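Hand-held gripper equipment: planning and budget report to Dernley, November
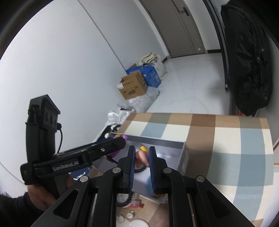

1. Where we are now

The work on household objects continues at the table, with the grippers held in the hand. Small items are picked up and placed in and around a shallow grey box. The method is simple to set up, and a normal room is enough for it. For this reason we ask for no money for furniture or rent in this period.

2. What we want to buy

We have prepared a request for 2 more hand-held grippers and one set of spare parts. The spare parts are mostly finger pads and cables – these are the parts which we expect to replace first. We received offers from Humix and from Whiteley. Humix is cheaper for the grippers, but the spare pads are sold only in packs of 30, and this is more than we need before summer. Whiteley sells them one by one. We prefer to buy the grippers from Humix and the pads from Whiteley, if your rules allow two suppliers in one order.

3. Budget

From the equipment line, 63 percent is spent or reserved. We also kept 400 dollars for small objects, boxes and storage bags. Please note that the delivery cost from Humix is not yet confirmed, and I will send the number separately when I have it.

4. Open points

– Kileo must tell us if the new grippers can use our present chargers.
– The second room is not decided. If we get it, we need one more table.
– We ask to move the unused travel money to equipment. Your written agreement is necessary before we can place the order.

The next report will include the final prices and the delivery dates.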